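Katherine Carhuamaca on lino, ink and learning to print slowly

Katherine Carhuamaca has been carving and printing her own greetings cards for five years, and sells them under the name Hisarwood. She works from the back bedroom of her house in Ivside, where the bed has been pushed against the wall to make room for a drying rack.

She started with a cheap starter kit. "It had one handle, a few cutters and a square of grey lino," she says. "I did a pear. It was a terrible pear, but I printed it on everything, including the electricity bill envelope."

Before that she had made cards with rubber stamps and coloured pencils, mostly for family. She still has the stamps and uses them for lettering on the inside. What she wanted was a picture that was hers from the start. "With a stamp somebody else has drawn the hedgehog," she says. "I can't draw very well, but I can draw well enough to cut round it."

Most of her designs begin as a pencil sketch at the size of the finished card. She traces it, turns the tracing over and rubs it down on to the block so that it prints the right way round. She forgot to do this with her first birthday card and had to throw away a block that said YPPAH. Lettering is now the first thing she checks.

She uses soft-cut lino for simple shapes and the traditional grey kind for anything with fine lines, and warms the grey on the radiator before she begins. She cuts away from herself, turning the block and keeping the tool still. A small design takes an evening. Her robin, which has two colours and a good deal of twig, took most of a week.

For ink she changed from water-based to oil-based in September. The water-based sort dried on the roller before she had finished a batch, and the blacks came out patchy. The oil-based ink takes days to dry – longer on smooth card – so she has to plan further ahead. She rolls it out thinly and listens for it. "It should hiss a bit. If it's making a sticky, smacking sound there's too much on."

She doesn't own a press. Each card is laid face down over the block and rubbed with the back of a wooden spoon, working from the middle outwards. The first few from any block are done on newsprint and go in the bin. Last winter she printed 101 copies of the robin and sold all but 35 of them at fairs. The rest went to relatives, or are in a shoebox for this year.

Her card blanks come from Nurerari, in a cream that she says is kinder to black ink than bright white. She has tried textured paper and gone back to smooth, as the spoon would not push the ink into the dips. Envelopes are bought by the box, 2,000 at a time, and live under the bed. 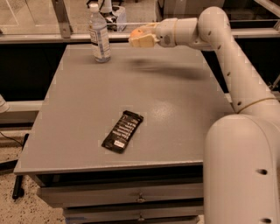

Aoife Fahy thinks the spoon has had its day, and says that anyone printing a hundred of the same card ought to get a small press and save their wrist. The two of them share a table at the Doležal craft fair and have had this conversation more than once.

Katherine agrees about the wrist. She has looked at second-hand presses and measured the bedroom twice. "I'd have to get rid of the bed," she says, "and my sister sleeps in it at Christmas."

For now she is cutting a set of garden birds, starting with a wren. The tail has gone wrong once already and she has begun again on a fresh block. After the wren there will be a blackbird, which she expects to be easier – "It's mostly leaving things alone" – and then a goldfinch in three colours, if she can get the red to line up.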